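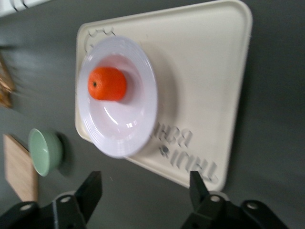
One reader wrote to us after the February issue that she stopped eating breakfast in hotels, for the reason that every hotel now gives the same breakfast. I have kept her letter on my desk and I think she is partly right.

Food and Travel > Features > Small Hotels

We use cookies to remember your settings. By staying on this page you accept them.

I went to Jarkach to see if it is possible to do it in another way. The town has 468 beds for guests, and most of them are in houses with fewer than nine rooms. The guest house Itora, where I slept for 3 nights, does not have a buffet. In the evening you write on a paper what you would like, and in the morning it is brought to your door. My first paper I filled in badly, and I received two soups.

The kitchen starts at five. Bread comes from the bakery Vương, across the bridge, which has baked for the guest houses for 86 years and still refuses to slice anything. Fruit is bought in the market and is served whole, with the peel on. The cook told me that cut fruit is already tired at seven o'clock. I liked this sentence and wrote it down.

It costs more, of course. Almost half of the room price goes to the kitchen, and the larger hotel Elludik, near the station, closed its own morning service and sends the guests to a café. Some guests are even happy with this, they told me, as they can sleep longer.

On my last morning I asked only for tea and an egg. The egg was a little too hard, and I ate it by the window while the bread van was turning in the yard.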